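**Organizador de cajones Vesum, amarillo**

Unidad comprada por cuenta propia. Cuatro semanas de uso en escritorio, con material pequeño de oficina: clips, gomas, puntas de repuesto, tarjetas.

El cuerpo es de plástico teñido en masa, sin pintura que pueda saltar. El acabado es correcto en las caras vistas y más descuidado en la trasera, con una línea de molde que se nota al pasar el dedo. Los cajones corren sobre el propio plástico, sin guías metálicas. Vacíos deslizan bien; con carga hay que tirar desde el centro o se cruzan.

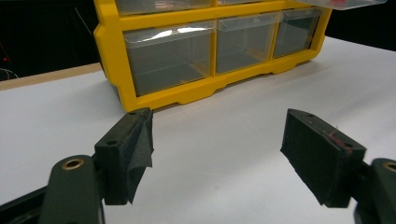
La estabilidad depende del peso que lleve abajo. En un tablero blanco y liso como el mío se desplaza al abrir un cajón lleno – cuatro topes adhesivos de 9 mm lo corrigen. El Melico de tamaño equivalente trae topes de serie, pero sus cajones tienen menos fondo y las tarjetas entran justas.

El color es intenso y marca poco las huellas. El polvo fino sí se acumula en las esquinas interiores y sale con un pincel seco. No he usado disolventes.

Kalliopi Hoxha, con quien comparto despacho, tiene el Stornley de cartón rígido. Pesa menos y es más silencioso, aunque tras un derrame de café quedó inservible el cajón inferior.

- **A favor:** limpieza, profundidad útil, color uniforme.
- **En contra:** sin topes de fábrica, sin retención al final del recorrido (el cajón se sale entero si se tira fuerte).

Valoración: 70 sobre 100. Lo volvería a comprar para piezas ligeras. Para tornillería sigo con el Weidemann metálico.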